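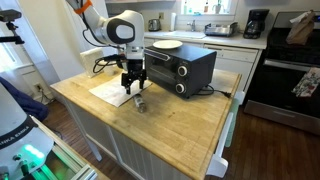

Island top with toaster oven, plate and small glass bottle.

Rustad Kitchen Island: notes for users

The set covers one butcher-block island and the things kept on it. Labels follow everyday words, so please write "paper towel", also when it has colour on it.
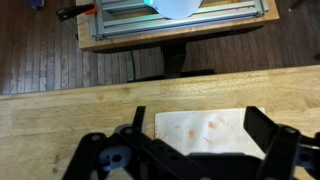

Paper towel with orange-red stains, label "towel, marked".

Stains get no label of their own.
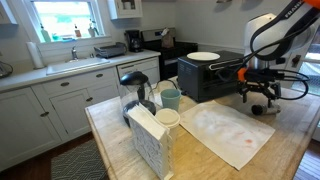
Liv Midtbø
Data steward, Rustad

The pitcher, the teal-green cup and the napkin holder have each one label. Napkins inside the holder are not labelled separately. Corrections are welcome until May.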